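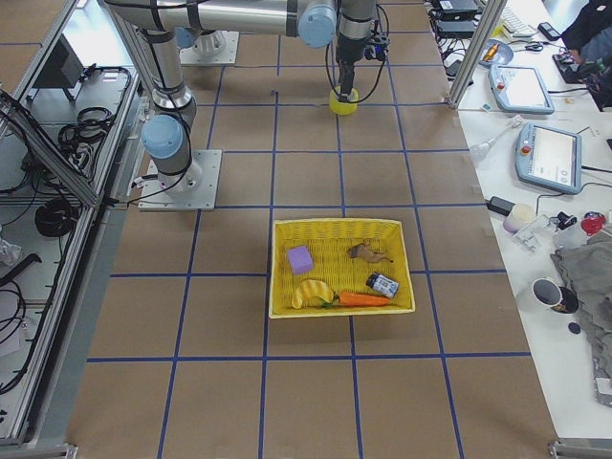

Fedik > Software > Planner FAQ

September, by Ute Engelhardt

Does Herneo plan both arms together?
The docs say so. I would call it two planners and a lock: one arm waits while the other crosses the middle.
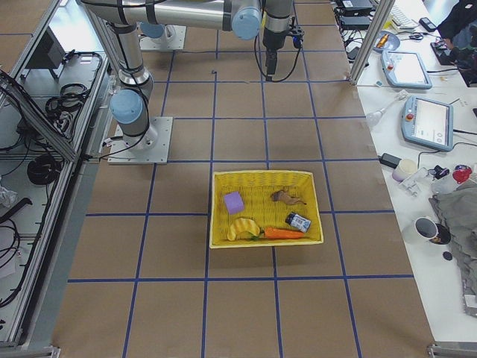 Jannik Sperling: the lock is optional since the last release, and leaving it off gave me 42 aborted plans overnight.

Fair. I leave it on. 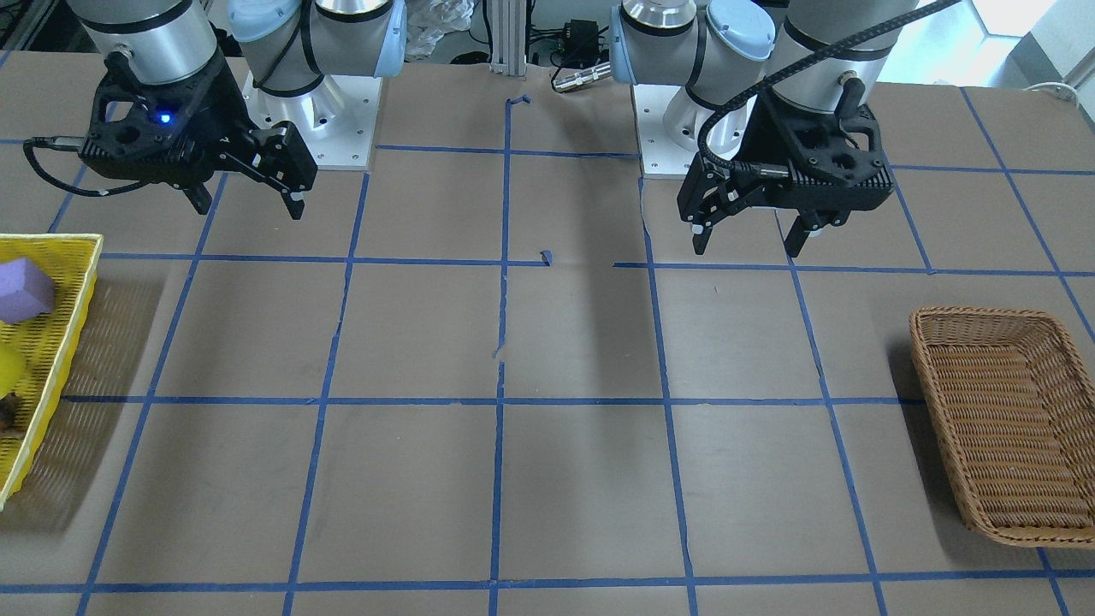 Can I run it without a GPU?
The planner, sure. Perception drops to a crawl, so budget 300 ms a cycle and distrust anyone quoting less.

Is the wrist calibration as automatic as claimed? 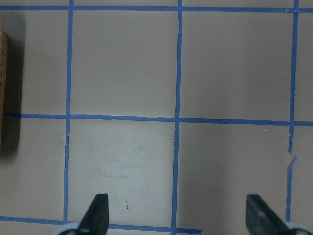

Calibration fits straight lines and reports one error number, which I don't trust by itself. A low number can hide a bad fit at one corner. Blue tape works as a quick overlay check, but pick your strips: the middle horizontal one sags a little and the right vertical is ragged below the crossing, so neither tells you much about lens distortion.

65 shares | 3 comments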